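Notebook, chart software, Thursday

Picked up the house cusp problem again at 9:15. Sunby chart on screen, the July batch loaded, 849 birth records in total. Ilham had already stripped the ones with no birth time, so what is left should all give a rising sign.

Ran the whole batch through Baseck first, Placidus houses, then through Alleo with the same settings. Sun signs agree everywhere. Moon signs agree except for 6 records. All 6 are births within a few minutes of the Moon changing sign, and in each one Baseck has the Moon still in the earlier sign. My guess is rounding of the birth time to the nearest five minutes on import. Need to check the import screen before blaming the ephemeris.

Rising signs are worse. 48 records come out different. I sorted them by birthplace and most are from places that changed their clocks in wartime. Alleo applies the extra hour, Baseck doesn't seem to. Did two by hand with the paper tables and got Alleo's answer both times. One was a Virgo rising that Baseck gives as Leo, with the Sun moved from the twelfth house to the first. That changes the whole reading, so the old printouts for that group shouldn't go out.

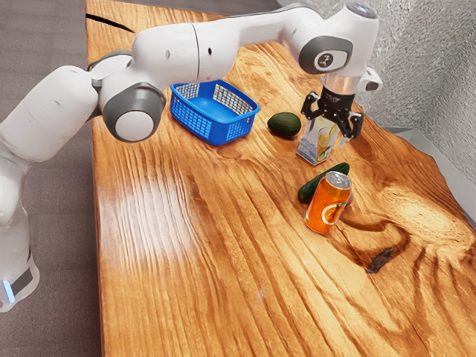

Sugeng asked whether we could skip the problem and use whole sign houses for everything. I tried it on the first 100 records. It gets rid of the arguments over intercepted signs at high latitudes, but the rising sign still depends on the clock time, so the wartime births are still wrong. Told him no for now. He would like to see both versions side by side for the Zupan workbook and I said I'd print a few.

Afternoon: went into the Baseck import screen. There is a rounding box and it was ticked. Unticked it, reran the 6 Moon records, and 5 now match Alleo. The last one is a Capricorn/Aquarius Moon with the birth time written as "just after midnight" in the source. Somebody entered 12:00, no a.m. or p.m. Marked it as uncertain and took it out of the batch.

Clock table not fixed yet. Ilham thinks it can be replaced by dropping in the newer file, but the column order is different and I don't want to do that on the working copy.

To do:
Copy of Baseck folder before touching the clock table
Rerun the 48
Ask Ilham where the midnight birth came from
Whole sign and Placidus printouts for Sugeng, same orb settings on both (I had the Moon at 8 degrees on one and 10 on the other, redo)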